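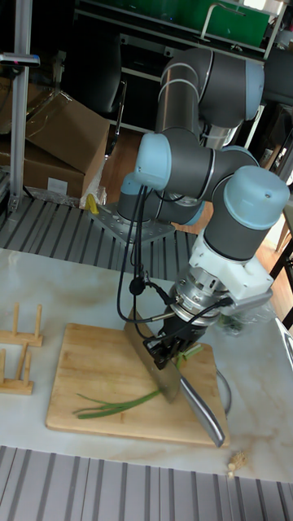 *Fig. 1. Green onion task, knife in gripper, blade on the stalk.*

# Kitchen Task Working Group – Minutes, July

**Chair:** Ayman Abou Jaoude
**Represented:** Zimden (arm control), Wadlow (tooling), Daher (kitchen operations), Kusthorpe (test site)
**Start:** 2:00 p.m.

## 1. Previous minutes

Accepted with one correction. The June minutes gave the cutting task as "complete." The wording agreed at the time was "ready for trial." Zimden to amend the master copy.

## 2. Scope question from Daher

Daher asked the group to record a plain answer to the question its site managers keep raising: can the arm take over prep work in a small kitchen this year? Daher's managers are planning fall staffing and do not want a range of opinions.

The chair proposed splitting the question by chore. Agreed. Chores under review are cutting, clearing the board, racking dishes and wiping down. Only cutting was discussed in detail. The others are carried to items 5 and 6.

## 3. Cutting task: trial results

Zimden reported 109 trials on green onion since the last meeting. A trial counts as a pass when the stalk is cut through at every commanded position and no person touches the board between start and finish. On that definition, 57 trials passed.

Zimden broke the remaining trials into two groups without giving exact numbers for each. In the larger group, one or more cuts left a strand of leaf joined. In the smaller group, the stalk moved during the cut and later cuts landed in the wrong place. Daher asked for the split to be tabled in writing. Zimden agreed.

Discussion of the starting condition followed. Wadlow's position is that the task as defined begins too late, with the onion already laid out on the board and the arm holding only the tool.

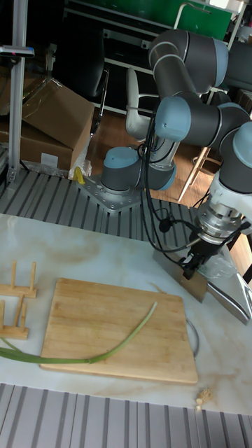 A cook starts from a bag or a bin, trims the root, discards bad leaves and lines up several stalks at once. None of that is in the current pass definition. Wadlow asked that any number given to Daher's managers carry the starting condition with it. Agreed without objection.

Kusthorpe noted that a single stalk is also an easy load. Site practice is to cut a bunch, and a bunch rolls. Zimden has no data on bunches and does not expect the present motion plan to hold them, as there is one arm and the other hand's job is not being done by anything.

The chair asked whether a clamp or fence on the board would answer this. Wadlow thought it would help with thick stalks and do little for the leaves, which flatten and slide under a straight fence. Wadlow will sketch two options. No budget was committed.

## 4. Tool and grip

Wadlow reported on the tool. The wide-blade kitchen knife is a standard item with a curved metal handle, and the group confirmed its earlier decision to keep it unmodified. Daher restated the reason: a kitchen that has to buy a special blade will not buy the arm.
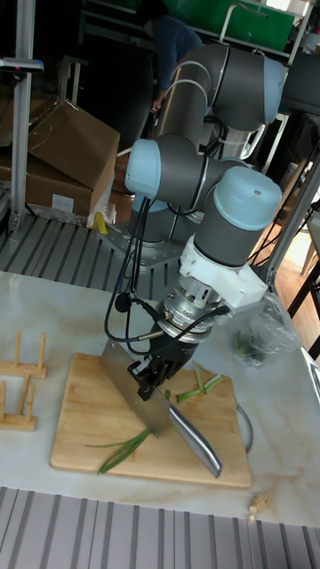
*Fig. 3. Wide blade at an angle over the board, with cut pieces to the right of the gripper.*

The following points were recorded.

- The handle is smooth and the knife can rotate in the fingers under side load. Zimden currently limits side load in software, and this lengthens the stroke.
- Flat contact between edge and board matters more than force. A small error in blade angle leaves one end of the edge high, and that is where strands stay joined.
- Cable routing at the wrist is acceptable for trials. Kusthorpe would not accept hanging cable over food in a working kitchen and asked for a covered route before any site visit.
- Wash-down of the gripper has not been addressed. Wadlow considers this a larger obstacle than cutting accuracy. Zimden disagreed and asked that the disagreement be minuted.

Daher asked about speed. Zimden's target for the next round is 20 cuts per stalk without a pause between strokes. Daher observed that a prep cook would not notice a stalk as a unit of work. The chair ruled that speed comparisons with staff are premature while the pass rate stands where it does – the item will be reopened when Zimden has bunch data.
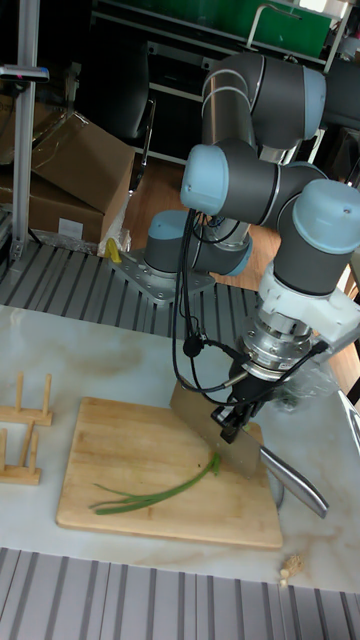
## 5. Clearing the board

No trials run. Zimden outlined a method in which the flat of the blade pushes cut pieces off the board into a container. Kusthorpe asked what happens to pieces that stick to the blade. Zimden had no answer and suggested a wipe against the container rim. Kusthorpe asked that this be tried with wet onion, as stock at the site is always rinsed first.

Clearing will be added to the trial plan as a separate task, scored separately. Daher wanted it folded into cutting, on the grounds that a full board stops the job. The chair noted the point and kept the tasks apart for this round.

## 6. Racking and wiping

Racking is deferred. The two wooden racks on the table will stay in place during cutting trials so that the arm's motion is planned around them from the start. Wiping was not discussed for lack of time.

## 7. Answer to Daher's question

After some redrafting the group agreed this text for Daher's managers:

> Cutting a single green onion, already placed on the board, is possible and is not yet dependable. Of 109 trials, 57 met the definition of a pass. Picking, trimming, clearing and cleaning have not been shown. Fall staffing should be planned without the arm.

Zimden asked for "not yet dependable" to be replaced by "improving." Not agreed. Zimden may attach a note of its own.

## 8. Actions

| No. | Action | Owner |
|---|---|---|
| 1 | Correct June minutes | Zimden |
| 2 | Written split of failed trials by cause | Zimden |
| 3 | Sketch two board fence or clamp options | Wadlow |
| 4 | Covered cable route, proposal only | Wadlow |
| 5 | Run 20 trials with a bunch in place of a single stalk | Zimden |
| 6 | Supply rinsed stock for clearing trials | Kusthorpe |
| 7 | Circulate agreed text to site managers | Daher |

Closed 3:40 p.m. Next meeting at Kusthorpe, time to be confirmed by the chair.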